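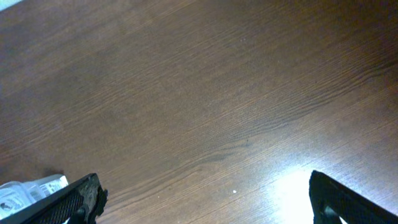

Wrist view, fingers open over the table.

Mosdale medicine-sorting project: progress to Friday, January 19, 2018
Prepared for Zukstead by Deepak Agarwal

We recorded 38 demonstrations this period, all by remote control, one operator driving both arms. Two were thrown out when the operator sneezed. The robot would have learned that too.

Glare on the tabletop is still a nuisance for the wrist views. A matte cloth was requested in December and remains a request.

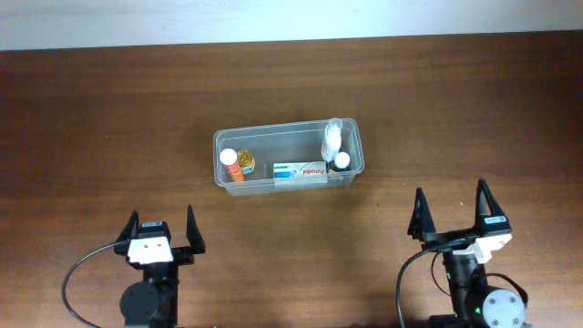
Both grippers open, with the medicine bin on the far side.

Small round lids remain the hard part, and operators now speak of them in language I have left out. Boxes go better. Of the $600 for spare parts, most went on finger pads. Next period we add a second operator, who has been told it is like a video game and will find out.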